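4. Comparing grippers in the bathroom cell

This section assumes the arm is bolted down and the controller boots without faults. If it doesn't, go back to section 3. Comparing grippers on an arm that drops out every few minutes tells you about the arm.

4.1 Before you start

1. Pick the tasks first and write them down. We use two: touch the paper dispenser and back off, and take hold of the toilet brush by its grip.
2. Run the stock two-finger gripper before anything else. You need a baseline, and the vendor's numbers are not one.
3. Enter the mass of each gripper in the controller by hand. The Bravadix plug-in claims to detect it. We have seen it get this wrong after a tool change, so check.

CAUTION: Keep one hand on the stop button whenever the fingers are near the bowl or the wall. Porcelain chips.

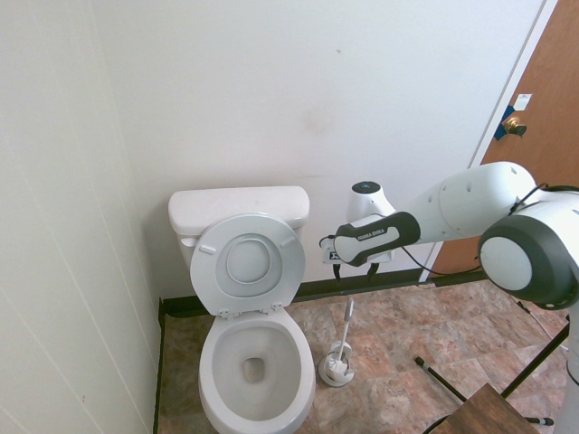
4.2 Running the trials

4. Set speed to 29 percent for the first pass. Raise it only after 3 clean runs in a row.
5. Jog to the start pose and look at the cable. It should hang with enough slack for the wrist to turn and should not catch on furniture.
6. Run the task up to 200 times per gripper. Fewer is fine for a quick look, but don't quote a success rate from ten tries. The Fiadzo brochure does, and we could not get near its figure.
7. Log every stop, including the ones you think were your fault.
8. Swap grippers, repeat step 3, and start over at step 4.

Note: The Museck soft fingers are advertised as needing no calibration. Calibrate them anyway. Ours came back with a different offset on Thursday than they had the day before, and support had no explanation.

4.3 Reading the results

Plarevden's comparison sheet adds everything up into one score. Ignore the score and read the stop log. A gripper that misses cleanly is easier to live with than one that half grabs a brush handle and swings it.

Be careful with camera-guided runs. White fixtures on a white wall are hard on depth cameras, and a bad depth reading will look like a bad gripper. Repeat any surprising result with taught positions before you blame the fingers.

Questions about the log format go to Gaëtan Lemaire. Firmware updates are covered in section 5.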